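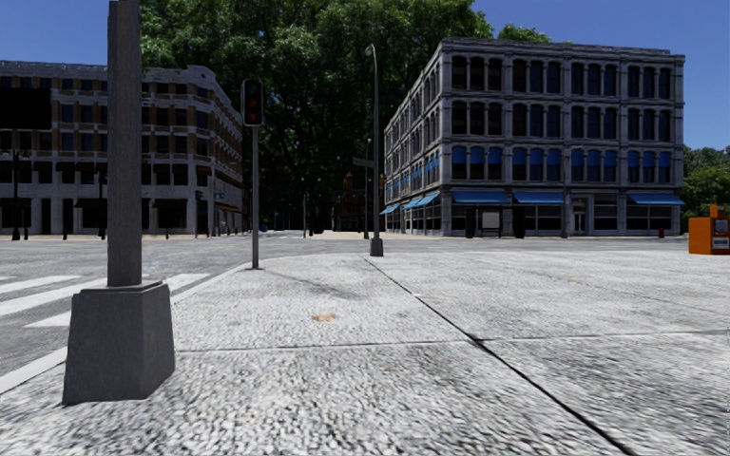 Ticket 342: Six-man tag title history showing wrong champions on roster pages
Status: Resolved
Priority: High
Opened by: Zanele Swanepoel
Assigned to: Mbali Moodley

Problem as reported

The roster page for the Cisska trio lists them as former six-man tag team champions. They are the current champions. The match result page for the Grerkmont show is correct and has them winning by pinfall in the main event. The title history page is also correct. Only the individual wrestler pages are wrong, plus the short bio box that appears beside ticket listings.

Three fans have emailed so far. The ring announcer also reads from the bio box on a tablet, so this needs to be fixed before doors open for the next show.

Steps to reproduce

Open any of the three wrestler pages. Scroll to Championships. The six-man title appears under "Past" with a reign length of 0 days.

6:15 p.m. Mbali
Confirmed on all three pages. Cleared the page cache and reloaded. No change. The singles and regular tag titles show the right holders, so the problem is limited to titles with more than two names attached.

6:40 p.m. Mbali
Checked the entry in Prondura, where we keep the match records. The result was entered once on the night and then edited to fix the finish time. The edit saved a second copy of the title change. The site reads the first copy as the start of the reign and the second copy as the end of it, which gives a reign of 0 days.

6:50 p.m. Zanele
I made that edit. I only changed the time field and pressed Save. Should I have done it another way?

7:05 p.m. Mbali
No, that is the normal way. It should not create a second copy. Deleted the duplicate by hand and ran the rebuild for those three wrestlers.
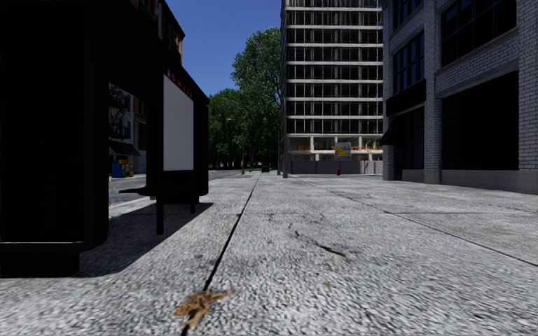

Sidewalk with bus shelter and office building

7:20 p.m. Mbali
Two of the three pages are now right. The third still says "Past." That wrestler has an old profile from when he worked under a mask, and the two profiles were merged last season. The rebuild updated the old profile and skipped the new one.

7:45 p.m. Mbali
Pointed the title record at the new profile and ran the rebuild again. All three pages now show the six-man title under "Current." Reign length is 7 days. Bio box is correct on desktop and phone.

8:10 p.m. Zanele
Checked on the announcer's tablet. It was still showing the old text until I closed the app and opened it again. Fine now. Can you look for the same thing on older shows? I have corrected a lot of finish times.

8:55 p.m. Mbali
Searched the last 200 title matches. Found 40 with a duplicate entry. Most are successful defenses, so the holder did not change and the pages looked normal, but the defense count was too high on each of them. Removed the duplicates and started a full rebuild overnight.

9:30 a.m. Mbali
Rebuild finished with no errors. Spot checked the women's title and the tag titles against the printed programs. Defense counts match.

Workaround until the save bug is fixed

Do not edit a title match after it has been saved. Put the correction in the Notes field and message me. Non-title matches can be edited as usual.

Follow-up

The save bug has its own ticket. Zanele to reply to the three fans. Closing this one.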